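Pharmacy says my thyroid tablets are "on allocation" - what do I do?

Posted 11 April 2023 in Prescriptions & Supply

tanase_fan_3315
My usual thyroid tablets are made by Jarnent and have been fine for years. Yesterday the pharmacy handed me 10 tablets, a slip reading "balance owing" and a look of deep sympathy. The balance may arrive in May. I asked what I should take in between and was told to call my doctor, whose office told me to call my pharmacy. Is there a third person I can call, or do I just keep going around?

3 replies

Nivero
Get off the carousel. Ask the pharmacist two exact things: is it only the Jarnent version that is short, and is another maker's version in stock at the same strength? Shortages often hit one maker and leave the rest alone. If there is another one, ask whether they can switch you or need a new prescription. Then call the doctor's office and say "I have 10 days left" in the first sentence. Receptionists hear "shortage" all day - a number of days gets you a callback. If you do change makers, ask whether you need a blood test afterward. And don't cut tablets in half to make them last unless the prescriber tells you to.
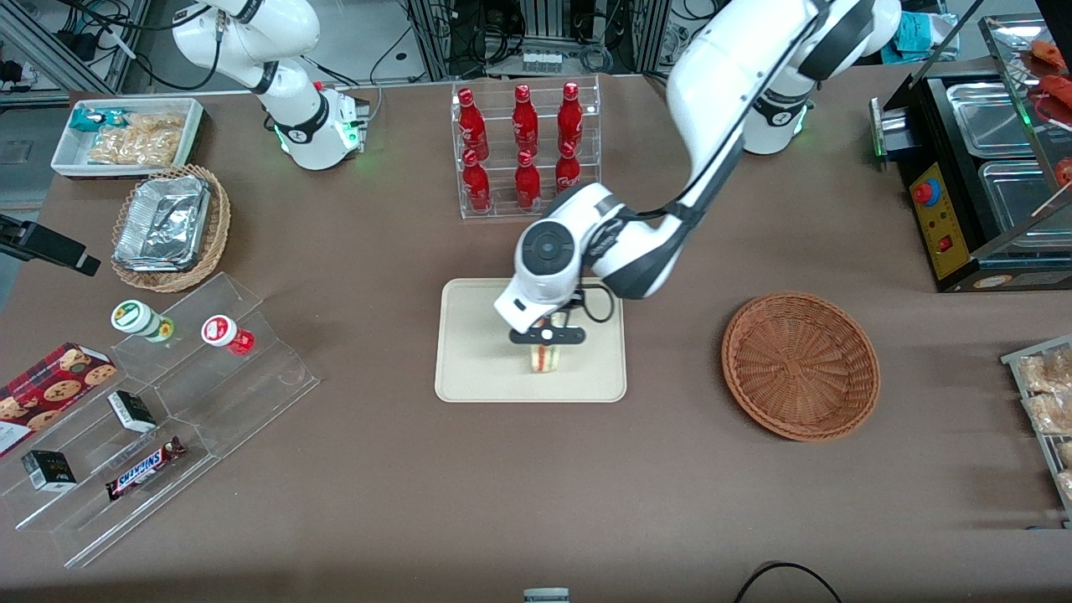
plumline1807
Try a different pharmacy. I called 4 and the last one had it, naturally. It was the small one behind the bus station with the broken doorbell. Have them check the shelf while you're on the phone, as the computer is an optimist. The prescription may need to be transferred, so ask how long that takes before you put your shoes on.

Neltel
same here but with my dad's blood pressure pills. no idea about thyroid ones sorry. we got ours in the end, different box, he complained about the color for a week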